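Does a two-arm bench cell need a risk assessment if the arms are "too small to hurt anyone"?

Asked by Etelka Illés in Workplace and Shop Safety
3 answers

I look after the lab floor at a small company called Plevden. We make kitchen handling demos for trade customers, mostly dishes, cutlery, that kind of thing. We bought a pair of light arms through a reseller, Saithong, and the salesman told us that because they are low force we can skip the risk assessment, skip the guarding, and put them on the bench "like a desk lamp." His words.

I don't believe him, but I also don't want to spend our whole September budget on a consultant who will photograph the bench and send back a template with our name on it. We had one of those already for the compressor and it was 2000 words about ladders. We don't own a ladder.

So what do people really do? Is there a rule for something this size? And does it matter that everything we put in front of the arms is breakable? My boss thinks the e-stop on the power supply covers us. I asked him who can reach it from the far side of the bench and he said to come back when I had a better question, so I am trying to find one.

Posted 1/28/20

Answer from Remo Pfister
Accepted by the asker

I'd be careful with any seller who hands you a conclusion and no paperwork. Ask Saithong for the "no assessment needed" part in writing, on letterhead. I have asked for that kind of letter more than once and I am still waiting for the first one.

The general idea in the robot safety standards (ISO 10218 is the usual starting point, and ISO/TS 15066 for people working close to arms) is that you assess the whole application. That means the arm, the gripper, whatever the gripper picks up, the table, and the people near it. A gentle arm holding a kitchen knife is a knife problem. You say cutlery, so start there. I can't tell you what your local inspector will want to see, and neither can anyone else on this site, whatever they claim.

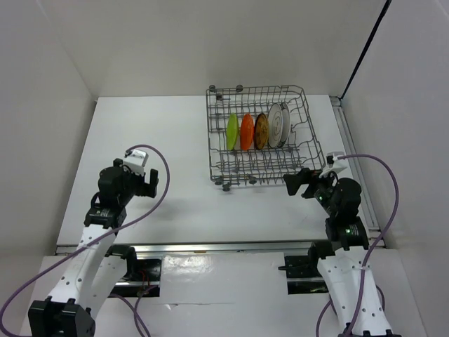
Breakables are where these small setups get sloppy, in my opinion. Low force is a claim about people getting bumped and it says nothing about where the pieces go when something drops. Take five plates standing on edge in a wire rack near the back wall, with a gripper open right by the front corner of the rack: somebody should have written down what happens if one goes over, who stops the arms, and who is allowed to reach in for the bits. Same with cables. A long purple loop arching around a gripper is easy to see, fine, but bright color is not cable management, and I would want to know it stays clear at full reach of both arms together. One zip tie on a link doesn't tell me that. Run the worst pose slowly and watch.

What I would do in your place, and it costs an afternoon:

Write one page listing every task the arms do and every object they touch. If an object isn't on the page it doesn't go on the table.

Check the stop from every place a person can stand. Your boss's e-stop may be fine, but have him press it from the far side without walking. Also find out what the arms do when the power goes. Some arms have brakes and hold, some just sag, and a sagging arm over dishes is its own hazard.

Treat two arms as two arms. The manual I got with ours covered one arm on its own and was silent on them hitting each other – or on a hand between them.

Walls on the sides are good to have but don't count them as guarding if the front is open and that's where people stand.

Then decide if you need the consultant. You might. But you'll know what to ask, and you can refuse the ladder pages.

Comment from Etelka Illés: Letter requested. The knives are off the bench until the page is done. He did not like the walking test.

Answer from Xuân Văn

Half agree with Remo. The one page is good. I don't trust "watch the worst pose slowly" though, a cable that clears when slow can whip when fast. Do it slow, then at working speed with everybody back.

Also put a date on the page and redo it when you swap grippers. We had a lovely assessment at Delley that described a gripper we'd thrown out.

Answer from Zoltán Fülöp

You are all overthinking it. Arms this size stop if you push them. Buy plastic plates.

Comment from Anayeli Zamudio: Do they stop, or did the brochure say they stop? Did you measure it? Plastic plates I can get behind, but if the customer is going to use china then sooner or later you're testing with china.

Comment from Zoltán Fülöp: I pushed mine and it stopped.

Comment from Anayeli Zamudio: At what speed, holding what?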